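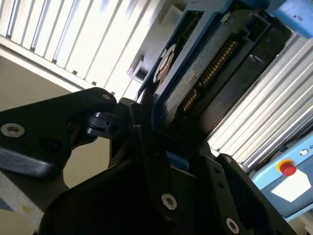
March 22, 2018

Call logs from the Wornside dispatch desk, second pass. 409 calls left after Giuliana Apaza took out the duplicates, down from 661. Most of the loss was transfers logged at both ends.

Question is still how long it takes a deputy to reach the far end of the county at night. Median from pickup to arrival is 35 minutes for Trunddale and 30 for the Pollgate side. I had expected Pollgate to be worse, given the one road in.

Arrival times are bad in places. Some deputies key in when they park, some when they clear the call. Dropped anything where arrival and clear have the same stamp. Need to rerun the medians without the alarm calls, those get a slow drive and pull everything up.

Ríos precinct uses different codes for burglary in progress. Giuliana has the old code sheet, ask her for it. Don't merge Ríos until that's sorted.

June logs not touched yet. Same column order as far as I can tell, except the beat number moved.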